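4.3 Does the simulated ranking of hands mean anything?

The usual argument for comparing hands in simulation is cost. We ran 2000 simulated grasps per hand over one night, while the physical bench took most of December to give us 600. Cheap numbers are still only useful if they put the hands in the right order, and on our evidence they often do not.

We compared the Jallo hand with the older Stomero hand, using the same arms, the same controller and the same overhead view. In simulation the Jallo came out ahead on every object class. On the bench at Tristevdale the two were hard to separate, and on small rounded food items the Stomero was slightly better. The vendor's explanation is that our bench was badly calibrated. We repeated the calibration and the order did not change.

We suspect the contact model. Friction in the Bellamy scene set is a single value per object, so a lemon behaves like a smooth solid with a lemon's shape. Fingertip pads are treated as rigid. Both choices favor a hand that closes fast and squeezes hard, and the Jallo does exactly that. When we lowered friction on the rounded objects, its lead shrank. When we also slowed the fingers to match the measured closing speed, the lead was gone. Neither setting is documented in the release we used, and earlier papers that report results on this set do not say what values they had.

A second worry is the overhead view itself. From directly above, a hand reaching for an object tends to cover it, and the policy has to act on what it saw earlier. Figure 7 gives a typical two-handed layout, with the right hand over the lemon on the marble board and the left over the bowl. Rendered light is even across the white table, and edges stay crisp in a way they never did under our lab lamps. We would not expect a detector tuned on such views to carry over without loss, and ours did not.

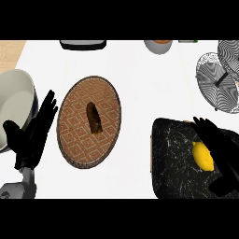
Figure 7. Simulated tabletop from the kitchen group, overhead view, both hands above the work surface.

4.4 Controller settings

All runs used the default position controller with a horizon of 32 steps. Defne Çınar reran the bench trials with a shorter horizon and found no change in the order of the hands, although single grasps differed. We report the default only.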